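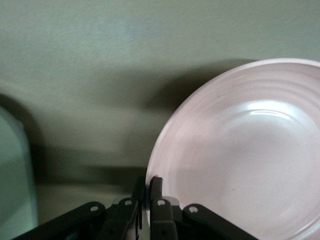 How to make a complaint about a police officer in Ornby

Anyone can complain about the way an Ornby police officer behaved. You don't need a lawyer and there is no fee. You can complain if it happened to you, if you saw it, or if you are acting for someone who has given you written permission. Parents and guardians can complain for a child.

This page covers complaints about conduct, such as rudeness, use of force, a search you think was not lawful, or a report that was never followed up. If you want to dispute a fine, use the court option printed on the back of the notice. A complaint won't cancel the fine or stop the due date.

Before you start

Write down what happened while you still remember it. Do this even if you haven't decided whether to complain. Put in the time, the street and the nearest cross street, what was said, and who else was there. If you remember a badge number or a car number, write it at the top. If you don't, describe the officer as well as you can. The station can usually work out who was on shift.

If you were hurt, see a doctor or go to the clinic on Irkside Road and ask for a copy of the notes. Take photos of any injury or damage, and keep the originals on your phone after you have sent copies.

Shops and apartment buildings often record over their security video after 72 hours. You can ask a shop to save its recording, but it doesn't have to give you a copy. Note the name of the business so the investigator can ask for it.

If you have been charged with something over the same event, speak to a lawyer or legal aid before you send anything. What you write in a complaint could be used in court.

Step 1: Decide where to send it

There are two places.

The station. The duty sergeant can deal with smaller matters, such as an officer who was short with you at the counter or a call that wasn't returned. This is the quicker way and it may end with a phone call or an apology.

The review office. It is separate from the police and takes complaints about force, discrimination, dishonesty, or anything that led to an injury. You can also go there if you tried the station and weren't satisfied.

If you pick the wrong one, your complaint will be passed on. You won't have to start again.

Step 2: Fill in the form

Ask for Form 2247 at the station counter, the library or the review office. It is 3 pages long.

Page one is your name and contact details. You can leave your name off, but the office may not be able to look into it very far, and it can't tell you the result.

Page two is for what happened. The box holds up to 400 words. Start at the beginning and keep things in order. Say what you saw and heard yourself. If another person told you something, say so. Swearing is fine if you are quoting what was said. Attach extra sheets if you run out of room, and put your name on each one.

Page three lists witnesses and asks what you would like to happen. You might want an explanation, an apology, a change in how something is done, or discipline. The office doesn't award money. That would be a separate civil claim.

Sign and date the form. Keep a copy.

Step 3: Hand it in

You can mail it, drop it off or send it by email. If you take it in, ask for a stamped receipt. Don't hand over your only copy of a photo or a medical note.

If you need an interpreter, tick the box on page one. Help with writing is available from Belay, the neighbourhood legal service upstairs from the Brato bakery. Drop-in is from 10 a.m. to noon. Bring your notes.

Step 4: After you complain

You should get a letter with a file number. Use that number every time you call. An investigator will then phone you to set up an interview, and you can bring a support person. The officer will be told about the complaint and will get a chance to answer it.

You may be offered mediation, where you and the officer sit down with a neutral person. It is voluntary for both sides, and if you say no the file carries on as normal.

If you disagree with the result

The decision letter gives the reasons and the last day to ask for a review. Send a short letter saying which part you think is wrong. Include anything new, such as a witness who wasn't spoken to.

If you change your address or phone number while the file is open, tell the investigator in writing.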